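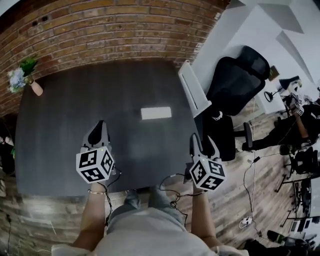
Shayne Treloar had one complaint after a month with the previous version: the finger tips were fine for blocks and cups, but a card lying flat on a table took him several tries, and a session built around flat objects went slowly. The tip on the current handle was changed in March with that in mind. The tips sold for the older handle fit the new one, but the reverse does not hold.

Vakanum Paired Hand-Held Grippers
Manufactured by Laryea. Sold and supported by Dokow.

Home > Data Collection > Hand-Held > Vakanum Pair

Overview

Vakanum is a pair of hand-held grippers for recording two-handed manipulation without a robot in the room. The operator holds one unit in each hand and works at an ordinary table. Each unit carries a white marker cube printed with black square patterns, and the cube is used to recover the position and orientation of the gripper from an overhead or head-mounted wide-angle camera. Finger opening is read inside the handle and sent down the cable.

The recordings are intended for training policies on two-arm stations fitted with the matching Vakanum robot fingers. The finger geometry is the same on both products, so contact points carry over without rescaling.

The camera is not part of the kit. Any wide-angle camera with a published or measured lens model can be used.

What is in the case

Left gripper with marker cube
Right gripper with marker cube
Two black cables, one per gripper
Sync box with power supply
Spare finger tips, one set
Calibration board
Hex key for the cube mount
Printed quick start sheet

Specifications

Finger opening: 0 to 8 cm
Finger opening sample rate: 200 Hz
Weight of each unit, without cable: 300 g
Finger color: black
Marker cube: white, matte, patterns differ between left and right
Cable: fixed at the handle, locking plug at the sync box
Power: from sync box only, no battery
Output: one file per session, plus a time base for the camera

Marker cube

The cubes are keyed. A left cube will not seat on a right handle. Pattern IDs are listed on the quick start sheet and must be entered in Clirnent before the first recording; the software ships with the default IDs loaded, which are correct for one pair. Sites running more than one pair in the same room should order the second pair with alternate IDs. Otherwise a camera that sees a neighboring operator will report two left hands, and the session will be rejected at import.

Do not clean the cube faces with alcohol. A dry cloth is enough. A face with a scratch across a pattern border should be replaced. Replacement cubes are sold singly and need a new calibration, which takes one pass with the board.

Work area

A table with a plain, matte top gives the best tracking. Dark gray works well with the white cubes. Glass and polished metal do not. The table should be reachable from one side with both arms slightly bent, and the operator should be able to stand or sit close to the near edge without pushing the cables against it.

Wide lenses bend straight edges strongly toward the border of the picture. Clirnent corrects for this before the cube pose is solved, but accuracy still falls off at the margin. Keep the objects near the middle of the table, and keep both cubes turned so that at least one full face is toward the camera.

Long sleeves should be pushed back if they reach the cube. A thin bracelet or a watch does not affect tracking.

Cables

The cables drop from the grippers and should be left with enough slack to reach the far side of the table. Most operators let them hang in front of the body. A clip for the belt is available as an accessory. Do not wrap a cable around the wrist: a sharp pull on the handle can be logged as a release.

Software

Clirnent runs the recording, checks each session for dropped markers, and exports trajectories for both hands on one time base. A session with the cube hidden for a long stretch is flagged but kept. The operator can mark the start and end of an attempt by closing both grippers fully twice.

One license is included with each pair. Updates are free while the product is on sale.

Limits

The fingers are curved and do not have a flat pad. Thin sheets can be dragged to the edge of the table and picked up there, or lifted at a corner with the revised tip. Rated load is 900 g per gripper. The units are not sealed and should not be used with liquids — a cup of water on the table is acceptable, pouring over the handle is not.

There is no force sensing in this model.

Ordering

VK-P: pair with default cube IDs
VK-P2: pair with alternate cube IDs
VK-C: single cube, state left or right
VK-T: finger tips, set
VK-B: belt clip for cables

Orders are handled by Svitlana Kuzmenko at Dokow. State the camera model and the robot station, if any, when asking for a quote. Evaluation pairs can be borrowed for two weeks, with return shipping paid by the borrower.

Page revised September 29, 2026. Changes: tip compatibility note added, cleaning instructions corrected.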